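3.2 Object set and table layout

Each layout used a small group of unrelated household items placed on a dark, flat table with black fabric curtains behind it and at both sides. Figure 4 shows one such layout, with a translucent container, a ball, a pale square item and a bright green object. 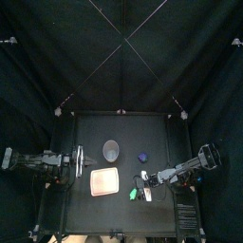
3.3 Sorting criteria

Items were grouped by shape and by surface appearance, following the scheme of Byun (Section 2). Open forms were coded separately from closed ones — a container and a ball of similar width therefore fall into different classes. Flat items were coded by outline alone. Translucent items received a second code, as their apparent color varies with the background.

The full set, held at Dritadby, comprises 408 items and yielded 1,712 layouts. Ha-rang Byun assigned the initial codes, and a second coder at Draltardale repeated the work without access to them. Disagreements were concentrated in the flat class, where trays and lids were often confused. These two labels were merged before analysis. The coding sheet was closed on 27/04/2019 and no items were added after that date.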